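Ticket: Break room Wi-Fi drops after lunch
Opened by: Sandro Palumbo
Status: Pending, again

2:15 pm - Router restarted. It stayed up for 15 minutes, a personal best.
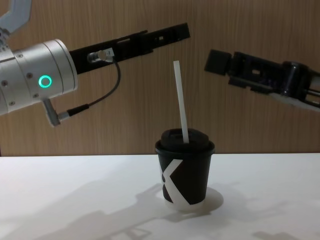
Black paper cup, white tabletop.

Moved the Firska access point off the microwave shelf. Signal went from 2 bars to four. 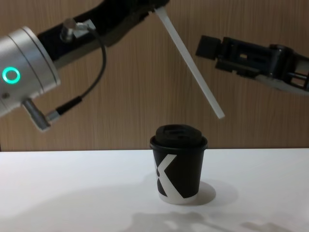
Clarodix support suggests I restart the router - a bold new idea. Channel changed to 11 instead. No drops yet, so I'm leaving this open until tomorrow's lunch rush.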